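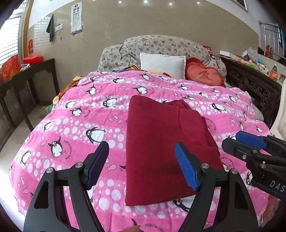
Sat 3 August

Second week with the Derkine hand grippers on trial, and I wanted to get the cloth folding notes down before I forget which complaint belongs to which pad.

Soft things are where I'm fussiest. Boxes and bottles, fine, anything will pick up a bottle. A folded cloth on a quilt is another matter — you want the top layer and the quilt wants to come too! What I've found so far is that a shallow approach with the fingers nearly flat gets me a single layer far more often than coming straight down. Coming down I pinch the bedding every time and have to start over.

The textured blue pads are lovely on towelling, a bit too keen on anything knitted (it drags, and then the fold goes skew). Ximena Gallardo prefers to work two-handed, one gripper holding the near edge and the other lifting the flap. I've pinched her method, it's much calmer. Must write it up properly for the Noralley lot.

Moans: the trigger is stiff after 30 folds or so and my thumb knows about it. Pivot screws want checking at the start of each session, one on my left unit had backed out half a turn by Thursday. No spare pads in the kit either, which seems mean.

Price, for whoever asks me next: 296 a pair, pads extra. The Clundelis pair we had in January cost less but the fingers flexed sideways on anything heavier than a tea towel, and I don't want to go back to that.

Derkine say the pads are good for 3,000 grasps. We're past 1,000 on the first set and there's a shiny patch coming on the right one, so hmm.

To do: try the thin pads on shirts, ask about a softer trigger spring, Ximena to have the left unit on Monday.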